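Wanted: makers for a paper-craft blog hop with low standards and firm deadlines

By the Stosthorpe Paper Swap desk
2020-02-01
4 min read

The Stosthorpe Paper Swap is looking for 6 makers to fill the design team for its next round of challenges. The pay is glue. Sometimes it is also paper, and once it was a whole box of ribbon in a shade of orange that we are still finding on the bottoms of our shoes.

The term runs from the day you say yes until the end of June. 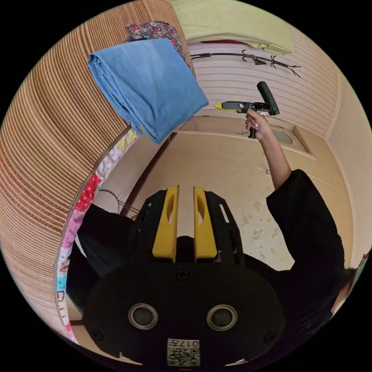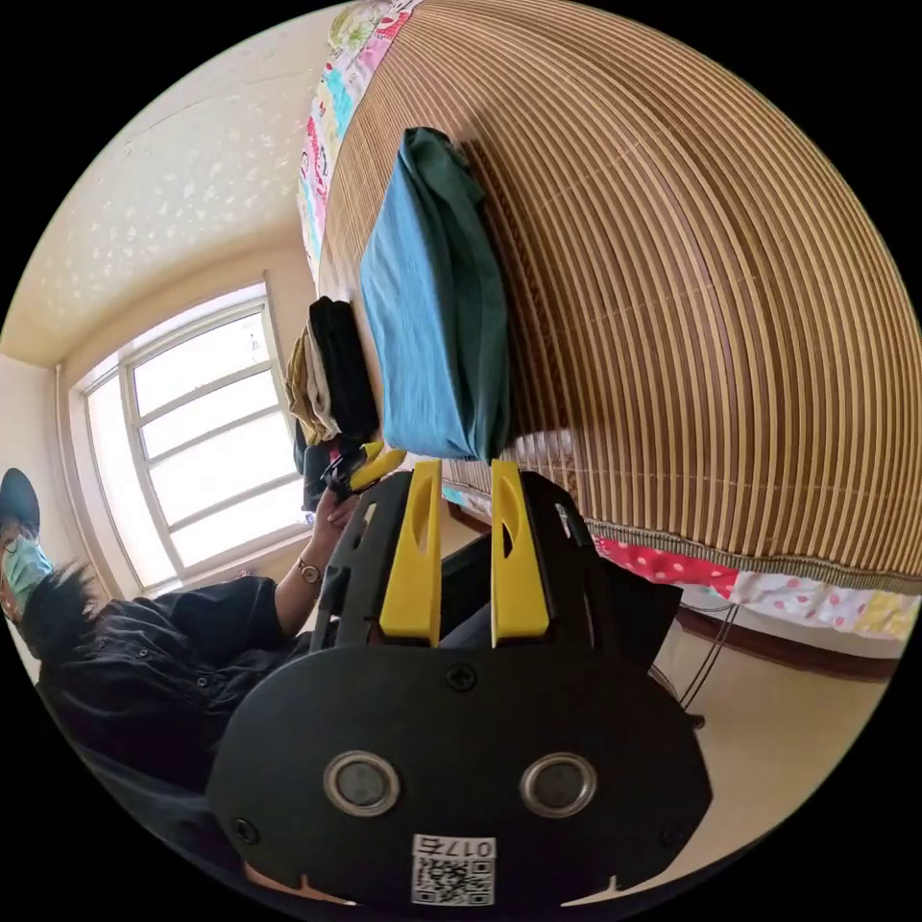
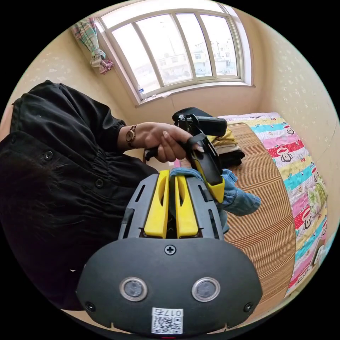 Mathebula, who made cards with us last term, would like it known that "a couple of hours a month" was a lie and that the January card alone ate two evenings and most of a cutting mat. Fair. We have taken the phrase out. Count on a weekend now and then, and more if you are the kind of person who re-cuts a circle.

What you would be making

Each month we send out a theme and a sketch. You make 2 projects from them: one card, and one of anything else, so long as paper is mostly to blame. Tags, boxes, mini albums and junk journals have all been fine. Somebody sent in a paper hat. It was a good hat.

You write up both on your own blog, with a supply list and enough steps that a patient reader could copy you. Then you link to the next person in the hop. Please check the link. Last fall's hop sent everyone in a circle between the same 2 blogs for most of a morning, and the traffic numbers were the best we've ever had.

What you get

A packet from Brerkness, our paper sponsor, every other month. You don't choose the colors. Brerkness doesn't seem to choose them either. You also get a badge for your sidebar, a say in the summer themes, and a place in the Gudasness round robin, where an album goes from house to house and comes home thicker and smelling of other people's kitchens.

Who should apply

You need a blog that has been updated since the holidays. Followers are nice, but we won't ask how many. You can be new to this. Half the team learned to score a fold properly only after joining, and one of us still uses a butter knife.

We ship in the United States only. We tried the other way and have a folder of customs forms to show for it.

Please don't apply if you are already on 4 design teams. You know who you are, and your mail carrier does too.

How to apply

Send an email with the subject line DESIGN TEAM and put these in it:

- your name and blog address
- links to your favorite projects, at least one of them a card
- any crafts you flatly refuse to do (we had a bad time with quilling)
- a mailing address that fits on one label

Skip the cover letter. If you write one anyway we will read it aloud at the planning meeting, fondly.

We'll answer everyone, including the noes, once the table has been cleared enough to find the laptop. Applications close when the team is full. If you miss out, the monthly challenge is open to anybody and the prize comes out of the same orange ribbon box.

Contact the Swap desk | © 2020 Stosthorpe Paper Swap | Back to top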